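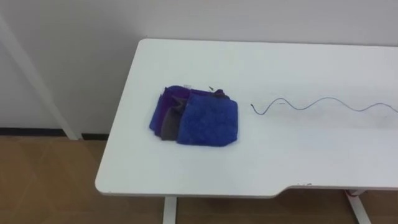 Folded cloths in blue, purple and gray tones.

Drusa Color Words

README, version 2, last edited 26th January

What it is

Drusa is a table of the words people use for the color of household cloth when they sell it secondhand. Each row holds one listing title, the color word or words the seller picked, the color the buyer gave in a follow-up form, and the type of item. The listings come from Jesix, a resale site for linens and towels, and from the printed swap sheets of the Chuensuk market, which were typed in by hand.

Please read the section on problems before you use it for anything. An earlier release was quoted as showing that sellers and buyers see color differently. It shows no such thing. It shows that they type different words into different boxes, and the boxes are a large part of the story.

Fields

listing_id: made up by us, carries no meaning
title: as written, spelling left alone
seller_word: lowercase, first color word in the title
seller_word_2: second color word, often blank
buyer_word: from the form, lowercase
item: towel, cloth, sheet, napkin, other
source: jesix or chuensuk
light: what the seller said the room lighting was, where given

About "light". We added this field because reviewers wanted it. I would not lean on it. Most sellers left it blank, and a good share of those who filled it in wrote "normal".

How rows were picked

A listing was kept if its title had a color word from our list and the buyer had returned the form. That second rule worries me more than anything else here. People return forms when they are annoyed or delighted. A buyer who got a gray towel and was fine with a gray towel had no reason to write to us, so the rate of mismatch in this table is almost surely too high. We have no way to say by how much.

Sets with more than 3 color words in the title were dropped. They made the parser fall over.
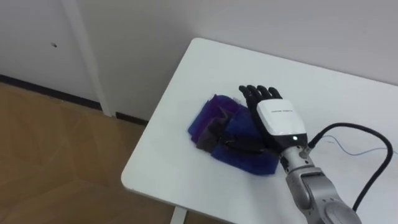 A folded cloth in blue and purple.

Known problems

Blue and purple are a mess. Sellers on Jesix choose from a menu that had no purple until February, so older purple goods are filed under blue or pink and the titles often follow the menu. Anyone who plots purple over time will find a lovely rise in its popularity. Please don't publish it.

"Gray" and "grey" are merged in seller_word and left apart in buyer_word. This was a mistake. Fixing it would break the row hashes, so it stays until the next release.

The Chuensuk rows have no true buyer_word. The stall holder wrote down what the buyer called the item at pickup, from memory. Treat the two sources as separate tables that happen to share headings.

Hand checking was thin. We read 100 rows against the original listings and fixed what we found, which says little about the rows we didn't read.

Claims we do not support

That women name colors more finely than men. We never asked.
That vague color words lower the price. Price is not in the table.
That the Kiria color chart "predicts" buyer words. The match looked strong when it was first run, but the chart's word list was used to filter our titles. A list will agree with itself.

Use and license

Free to copy and change with credit to Drusa. If you drop rows, say which ones. If you get a clean result, check the menu dates first.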